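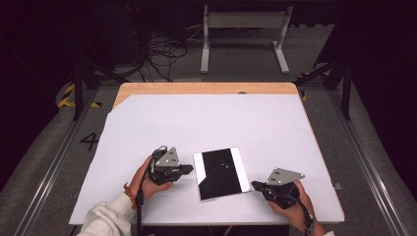 Black tile with white side borders, on white paper. Photo: Samira Twal

The unit cap in Plosta should be lower

Tuesday, November 19, 2019

Plosta ships with a population cap of 1000 per player. The previous game in the series, Verar, stopped at 323. The higher number was the main selling point before release, and most reviews treated it as a plain improvement. I think it does damage to the game, and the damage can be traced to three systems that were not changed to match.

The first is pathfinding. Units in Plosta reserve space on a grid, and the grid cells are the same size as in Verar. A full army arriving at a ramp spends most of its time waiting for cells to clear. On the Mtshali map, where the center is reached by two narrow passes, a player who attacks with everything gets worse results than one who sends a third of it. 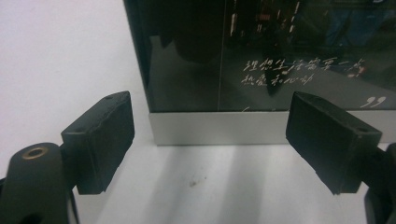

Selection is the second problem. A control group still holds 40 units, so a large army has to be split across more groups than most players can keep track of. The leftovers sit idle behind the base. The interface does mark idle units, with a dark gray dot over a dark green model on dark ground. In the photo, the brass-ringed hole near the top of the black arm is easy to find, and contrast is the whole reason. A bright ring of that kind over each idle unit would cost nothing to draw and would remove a good part of the complaint.

Income is the third. In my longest match I reached 922 population, and by then both sides had mined out every field within reach. The last hour was fought with whatever was already built. Upkeep was removed in the same patch that raised the cap, which means a player loses nothing by holding a large army in place.

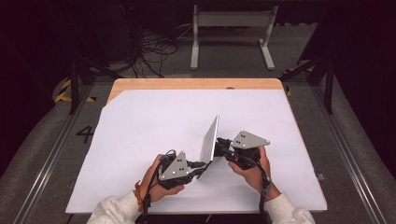

Samira Twal disagrees with me on the cap itself. Her view is that the number should stay and upkeep should come back, with a steep rise past the midpoint, so that a very large army is possible but expensive to hold. She also points out that team games on the larger maps rarely bring any single player near the limit.

I accept the point about team games. Upkeep alone would not fix the ramps, though, and the December patch notes list no work on the grid. Until there is some, I would set the ranked cap back to 323 and leave the higher one for custom matches.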